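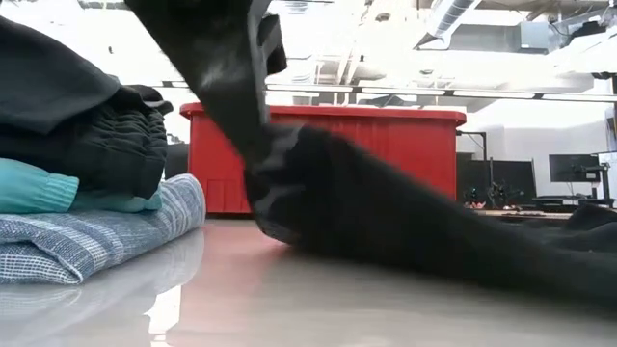
**Home Textiles, session 2: folding and stacking**

Okay, so last time we did washing labels, and I promised you folding! I always build a stack from the bottom up: the widest, firmest thing first (a folded plaid piece is great for this), then anything with ribbed cuffs, then quilted stuff. Quilting is springy, so lay something smooth over it and press down with your forearms.

Black clothes are a pain, I know. You can't see the seams, so hold the piece up by one end, let it hang, and feel for the side seam with your thumb (Salma Kettani showed me that at Bainbridge and I've done it ever since).

For next week:
- bring 10 garments, at least 2 of them padded
- read Zawadzka, page 170, just the bit on sleeves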